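电饭煲的盖子，能不能先别急着关

赶时间写的，想到哪写到哪。

先说观点：厨房台面上的东西，摆出来比收进去好。不是全摆。要用的摆。我知道现在流行那种什么都没有的台面，照片拍出来一片白，很高级。但你早上六点多试试，蹲下去从柜子最里面拖一个烤面包机出来，线还缠着锅铲。我试了两年，放弃了。

当时信的是Estum上那套收纳课，425块，讲了78页，核心就一句：看不见就是整洁。信了。买了一堆带盖的盒子。结果豆子在盒子里，盒子在抽屉里，抽屉前面挡着垃圾桶。绿豆买重了三次。

后来想通一点，做饭这事，眼睛先动，手才动。看见豆子，才会想起来今天煮粥可以抓一把。看不见就是白米饭，天天白米饭。

所以我现在偏爱分格的盘子。杂粮分开放，一格一样，不盖盖，当天用的量。有人说落灰。当天用完落什么灰。

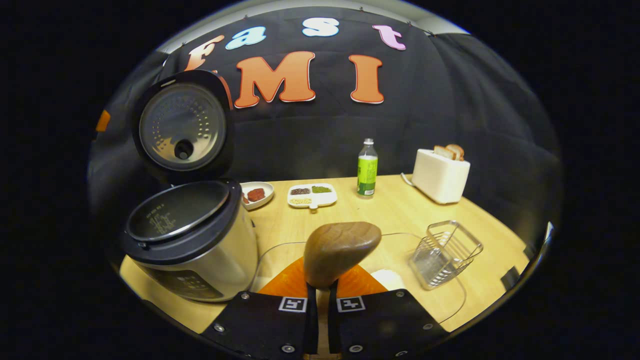

开盖的电饭煲，分格盘里的豆子和谷物，面包已经插在机器里。

这种台面我看着就舒服。电饭煲开着盖，内胆口上一圈水位线露在外面，米和水放多少心里有数。小碟子管小碟子的，面包机靠后面角上。东西不算少，可是每样都够得着，不用搬开这个再拿那个。

说到水位线，多说两句。很多人量水靠手指头，第一节指节那个办法，我妈也这么教。白米没问题，一掺豆子就不灵了，豆子吃水多，煮出来夹生。老老实实看刻度，再多加一点点。豆子提前泡，夏天泡久了会酸，放冰箱。这些收纳课一个字没讲。

还有盖子。煮完饭很多人马上合上，觉得敞着难看。我家的以前也这样，内盖上全是水珠，第二天一股味，那个出汽的小阀最惨，拆下来洗的时候我都不想看。现在吃完饭擦一遍，敞着晾25分钟左右，再合。难看就难看吧，总比馊味強。

面包机是另一回事。Begay那款我用了很久，线短得要命，只能靠墙角放，插座在哪它就在哪。以前嫌弃，现在觉得挺好，位置固定了就不用想。厨房里少想一件事是一件事。每天早上手伸过去就在那，闭着眼也能摸到。

铁丝篮我也推荐。敞口的，空的时候就空着放在手边，洗好的菜、拆下来的零件、鸡蛋，随手一搁，沥水透气。别买Pramix那种带布衬的，好看是好看，湿东西放进去两天就发霉，洗又洗不干净，晾又晾不干。光秃秃的铁丝最好。

当然有人厨房就一米宽，摆不开，那该收还得收。也有家里有猫的，敞口盘子等于自助餐，这个我没办法。我说的是摆得开但是不好意思摆的人，怕客人来了觉得乱。客人一个月来几次？饭是每天做的阿。

反正我把那堆带盖盒子送人了，留了两个装茶叶。抽屉空出来一个，暂时没想好放什么，先空着。

哦对，绿豆还剩两袋半，这个月得吃完。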